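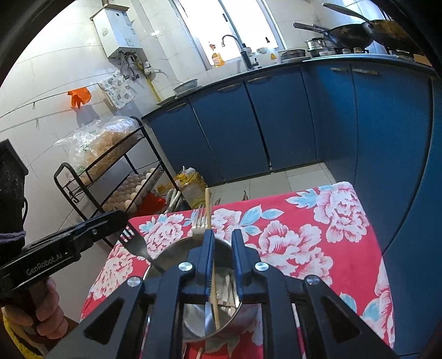 Evangelista

Posted July 5, 2025

White film on silverware and glasses, softener is running, what am I missing?

We moved to a house outside Wosstead last fall. It's on a shared well and the water is hard. The previous owners left a Vallex softener in the basement and it seems to work, in that it goes through its cycle at night and the salt level drops. But the forks and knives come out of the dishwasher with a chalky film on them, and the glasses are worse. We keep the silverware in a steel bowl on the table, chopsticks in with the rest, so I see it at every meal. I can rub the film off with a towel but it is back after the next load.

What I have tried so far: cleaned the dishwasher filter, switched from pods to powder, filled the rinse aid, ran an empty load with white vinegar. The vinegar helped for one wash.

The softener display says 3000 gallons between regenerations. I don't know if that was set by the installer or if it is just what it came with. There are 2 of us in the house. A plumber quoted me $405 to come out, rebuild the valve and replace some seals, and I would like to know if there is anything to check before I agree to that.

saltandpepperlake

Test the water before you do anything else. You want three samples: raw water from before the softener, water from a faucet right after it, and hot water from the kitchen. The drop kits are better than the strips. Strips are okay for telling hard from soft, but they won't help you set the machine.

If the kitchen hot water tests soft, the softener is fine and your problem is in the dishwasher or the detergent. Soft water needs a lot less powder than the box says. Too much of it on soft water leaves a film too, and over time it can etch glass, and etching does not come off. Do the vinegar test on one glass. Soak it for ten minutes. If it clears, it's mineral. If it stays cloudy, it's etched and you can stop scrubbing that one.

If the kitchen tests hard and the faucet next to the softener tests soft, look for a line that skips the softener. It's common for the kitchen cold to be left unsoftened on purpose, and sometimes whoever did the work tied the dishwasher into the wrong side. Follow the pipe from under the sink.

If everything tests hard, check the bypass valve first. Mine was half open for most of a year and I blamed the resin. Then check the salt tank for a bridge. Push a broom handle down through the salt. If it stops and then breaks through into a hollow space, you had a crust and the brine was not being made properly. You said the level drops, so I would put this lower on the list, but it takes a minute.

About the 3000 setting, it can't be judged without knowing your hardness and the size of the resin tank. Take the grain capacity of the tank and divide it by the grains per gallon from your raw water test. That gives you the gallons it can treat before it needs to regenerate. Set it somewhat below that. On a lot of well water 3000 is far too high for a small unit, and you would have soft water for the first part of the cycle and hard water for the rest. With two people it would take a good while to use that much, so the film may come and go - did you notice any pattern?

Also ask for the iron number if you send a sample to a lab. Iron fouls resin, and a valve rebuild won't fix that.

grumpyhinge

just buy a new one. we got rid of ours and put in a Staltness and have not had spots since. took about 6 hours to install, most of that was draining things

Evangelista

Thanks. Bought a drop kit at the hardware store this afternoon. Raw water is 22 grains. The faucet by the softener and the kitchen hot are both 0 today, but it regenerated last night, so I'm going to test again every few days and write it down. The tank sticker says 32,000 grains. By that math it should be regenerating at well under half of what it's set to. I turned it down to 1,200 and told the plumber I would call him back.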